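Bijoux fantaisie : la bourse d'échange Trulletti revient, et elle déménage

Publié le 11/12/2021 - Vie locale

Changement d'adresse pour la bourse aux bijoux Trulletti. Fini la salle du rez-de-chaussée de l'ancienne école, trop petite, mal chauffée. Direction la halle Gisler, de l'autre côté du pont. Ouverture des portes à 10 h, fermeture à 17 h, entrée 2 euros, gratuit pour les enfants.

Au programme : colliers, bracelets, montres, boucles d'oreilles, épingles. Du fantaisie surtout, un peu d'argent, quelques pièces anciennes.

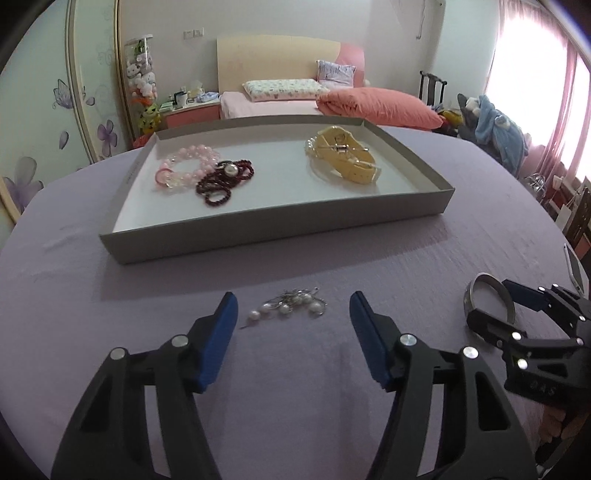
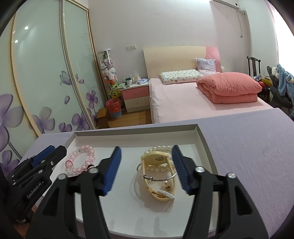 Perles et bracelets, des valeurs sûres de la bourse.

Exposants : complet, ou presque

Ils seront 53 cette année à tenir une table, contre 50 à la dernière édition. L'association Promier, qui organise, a clos les inscriptions plus tôt que prévu. Reste une liste d'attente - écrire vite, les désistements arrivent toujours dans les derniers jours. La table est à 20 euros, nappe non fournie. Les grilles d'exposition sont à demander à l'avance, il n'y en aura pas pour tout le monde.

« On a refusé des gens, ça ne nous était jamais arrivé », glisse Fulgencio Ochoa, président de Promier. Il promet des allées plus larges et une vraie buvette. Soupe à l'oignon, gaufres, café. Pas de paiement par carte à la buvette, prévoir de la monnaie.

Le troc d'abord

Le principe ne change pas. Le matin, échange uniquement : on vient avec ce qu'on ne porte plus, on repart avec autre chose. Vente autorisée à partir de 14 h. L'an passé certains avaient commencé avant l'heure, d'où quelques tensions entre habitués. Un coup de cloche marquera le passage, cette fois.

Les pièces doivent être propres et en état. Fermoirs cassés accéptés, mais dans le bac « à réparer » à l'entrée. Pour l'or, rien sur les tables sans poinçon visible. Les montres sans pile, oui, à condition de le dire.

Un atelier de renfilage

Nouveauté : Gion Nägeli, bijoutier à la retraite, tiendra un établi au fond de la halle. Renfilage de colliers, changement de fermoirs, petites soudures s'il a le temps. Participation libre. Un collier de perles demande une bonne demi-heure avec les nœuds, donc mieux vaut le déposer en arrivant et repasser l'après-midi. Pas de réservation par téléphone.

Il donnera aussi un coup d'œil aux bijoux de famille, sans estimation écrite. « Je dis ce que je vois, pas ce que ça vaut », prévient-il.

Pratique

Parking de la halle réservé aux exposants jusqu'à 9 h 30. Ensuite, se garer derrière le magasin Stena, qui prête son terrain pour la journée - entrée par la rue du bas, pas par le rond-point. Les poussettes passent sans problème, il y a une rampe côté cour. Chiens tenus en laisse.

Les invendus pourront être laissés sur place en fin de journée. Ils iront à la boutique solidaire, qui les remettra en rayon au printemps. La prochaine bourse est déja calée en avril, même endroit si la mairie confirme. Les inscriptions se feront sur papier, au bureau de l'association.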